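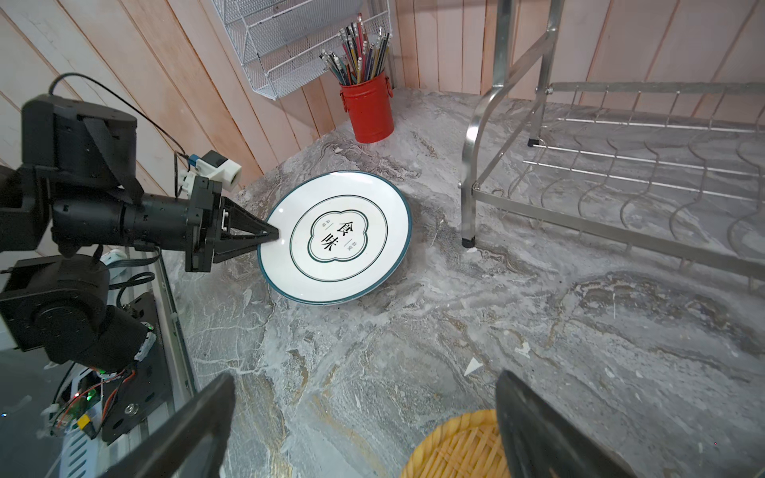
Visitors to Histent tend to ask the same thing first, which is why a person has to do the chores before the arms do. Most assume the motions are programmed in.

They are not. Histent records manual tasks performed through robot arms under human control and supplies the recordings to groups that train control software. An operator moves a pair of leader arms by hand, and the arms at the workspace follow. Joint positions, gripper opening and camera video are logged together for the length of each attempt.

The company has 20 operators and 4 recording stations, all on one floor of the Riviere building. Work is divided by task family. Kitchen tasks - plates, racks, trays, mats - are the largest, and the current set is named Pellia. It holds 1819 accepted attempts. A further 184 were rejected in review, mostly for long pauses or for a grip that was changed partway through.
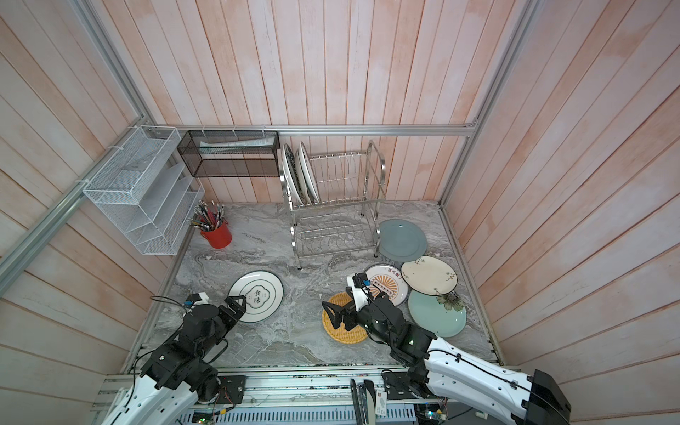
Plates are harder to record than they look. A flat plate offers little for two fingers to hold, so the operator has to work from the rim, and small errors in height show up quickly. New operators spend their first sessions on single-arm tasks and move to two-arm work after a check by a senior operator.

Object positions are changed between attempts. Failed grasps are kept if the operator recovers without outside help, and they are labeled as recoveries. Attempts stopped by the operator are stored separately and are not counted in a delivery.

All stations run Trurnuso, our own recording software. It checks clock offset between the arms and the cameras at the start of each session and will not record if the offset is out of range. Calibration files are delivered with the data.

Histent takes on new task families in November. Requests should include a list of objects, a written end condition for the task, and the number of arms required.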